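Ich hab mir im November endlich den Badreiniger von Komside bestellt, den Prudau Zitrus im 2-Liter-Kanister (ja, Liter, ich putze offenbar gern auf Vorrat!). Kalk ist bei uns echt ein Drama, und nach zwei Wochen kann ich sagen: am Waschbecken super, an den Armaturen auch, in den Fugen eher naja. Der Geruch ist angenehm, nicht so beißend wie beim Starnbridge, den ich vorher hatte. 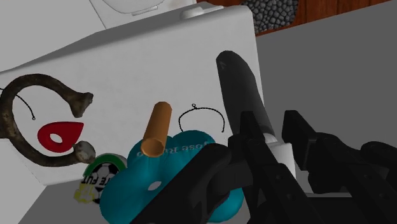 Yin schrieb mir dazu, bei ihr habe das Zeug erst nach einer Viertelstunde Einwirkzeit gewirkt, und für Fugen nehme sie sowieso nur noch Zitronensäure. Hab ich probiert – stimmt, länger warten bringt was.

Umfüllen muss man übrigens selbst, eine Sprühflasche liegt nicht bei. Für 59 Euro finde ich das schon etwas knauserig.

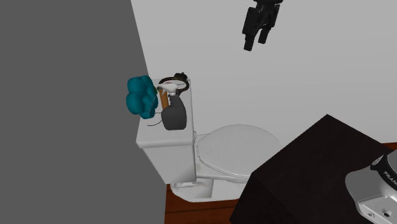

## Nochmal kaufen?

Ja, aber dann im Angebot.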